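Filed under: Shop Floor > Handheld Grippers > Upkeep
16 shares | 5 comments

Looking after a pair of handheld grippers between sessions

The Stititz pair at our Imlow bench has done 493 sessions, and most of the trouble it gave us was cable trouble dressed up as something more interesting. Jaw readings drift, one side goes quiet, somebody proposes a firmware theory. Check the cables first. The firmware theory will keep.

Start with both grippers unplugged and lying on the table. Wipe the fingers with a dry lint-free cloth, then close each pair slowly by hand. You want the same light drag all the way. A gritty spot near the closed end means crumbs in the slide, and a soft brush gets them out. Do not use oil. We used oil once, and for a week every object on the table was slippery and every operator was to blame.

Next, the top plates. Put a driver on each plate screw and give it a gentle nip. If a plate rocks at all, take the screws out, clean the threads and refit them with a dot of removable threadlocker. A plate that has moved needs the full calibration again, so resist the urge to straighten it by eye and say nothing.

Now plug in and run each cable through your fingers from the gripper end down. Leave enough slack that you can reach the far side of the table without feeling a tug, and let the cable drop toward you, clear of whatever you're handling.

For the check itself, set out one object with compartments or a lid. We use a tea box. Hold a gripper in each hand, jaws facing inward, and bring them in from either side.

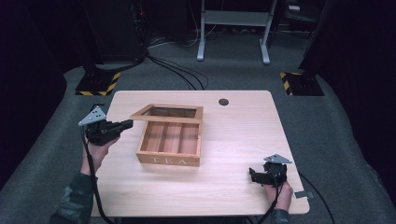 Barbier wrote in to say that the slack advice is fine until you swap hands, and that a strip of colored tape on the left plug saved them a whole afternoon of mirrored data. Fair enough - we have tape now.

With the check running, open and close each gripper 2 times and watch the readout. It should return to zero within about a millimeter. If it doesn't, wiggle the plug and try again before you open anything up. Polletlow sells a spare cable, and it pays to have one in the drawer before you need it.

Last job: write the result in the log, including the dull ones.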